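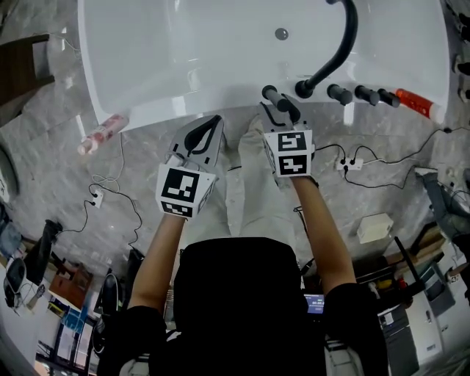
*La pinza derecha, cerrada sobre el mando que queda a la izquierda del caño.*

11 de agosto de 2020

Sigo con las pinzas de mano. En la entrada anterior las dejé con los dedos nuevos montados y sin probar en nada más exigente que una taza y un destornillador. Esta semana he pasado a la grifería de la bañera, que era lo que tenía apuntado desde el principio.

El diseño de partida es Okell, un proyecto abierto que publica las piezas listas para imprimir. He cambiado los dedos y el soporte del cubo de marcadores. El resto está tal cual, salvo dos tornillos que he sustituido por otros más largos que tenía en casa.

**Los dedos**

Los originales eran rectos y agarraban bien las cajas y mal casi todo lo redondo. Los mandos de esta bañera son cilíndricos y de color negro mate, y con los dedos rectos la pinza se escurría hacia fuera al cerrar. Los que llevo ahora son blancos, con la cara interior curva y negra. Esa cara es de filamento flexible de Huditz, impreso aparte y pegado. Probé a imprimir todo el dedo en flexible y se doblaba demasiado.

He tirado 7 versiones de la curva antes de quedarme con esta. Las primeras eran demasiado cerradas y solo servían para un diámetro concreto. La actual abraza menos, pero admite mandos algo más gruesos o más finos sin cambiar nada.

Cada pinza pesa 335 gramos con el cubo puesto. Es más de lo que quería. Con el brazo pegado al cuerpo no se nota, pero sentado en el suelo y con los brazos estirados hacia el borde de la bañera se empieza a notar pronto en la muñeca.

**El cubo**

El soporte anterior tenía holgura. Poca, pero suficiente para que la posición bailara al girar la mano. El nuevo entra a presión y lleva un tornillo lateral. Imprimo los patrones en papel mate y los pego cara por cara. Con papel satinado tuve reflejos y Sakeck, el programa que uso para leer los marcadores, perdía el cubo cada dos por tres.

También he tenido que repetir la calibración. El cubo nuevo queda unos milímetros más arriba que el viejo y no lo cambié en el archivo de configuración. Estuve una tarde entera mirando trayectorias desplazadas y culpando al programa. El valor estaba en la tercera línea.

**Las pruebas**

Hago siempre lo mismo: acercar la pinza, cerrar sobre un mando, girarlo, volver a la posición inicial y soltar. De la última tanda, Sakeck siguió el cubo sin cortes en el 93 % de los intentos. Los fallos vienen casi todos del mando pegado al caño por la derecha, porque al girar la muñeca el propio dedo acaba tapando el marcador. Entrando un poco más desde arriba mejora, aunque el movimiento resulta forzado.

Las baldosas grises con vetas no han dado problemas de detección, y eso que las daba por malas antes de empezar. El borde brillante de la bañera sí me ha dado algún falso positivo, que he quitado subiendo el umbral.

Lo más incómodo son los cables. El que sale de la parte superior de la pinza derecha hace un bucle que se engancha con la manga si llevo manga larga. En el suelo hay además una regleta con varios enchufes y un buen enredo. Tengo bridas compradas para recogerlo.

**Pendiente**

- Acortar el cable de la pinza derecha y fijarlo al cuerpo con una grapa impresa.
- Rebajar el peso. Creo que se puede vaciar la empuñadura sin que pierda rigidez.
- Pasar los datos a Nyanda, que pide otro formato de tiempos. El conversor que escribí falla con las grabaciones de más de 5 minutos.
- Subir los archivos de los dedos. Falta limpiar el modelo y ponerle las cotas.

Si alguien quiere los dedos antes de que los publique, que lo deje en los comentarios y le paso el STL como está.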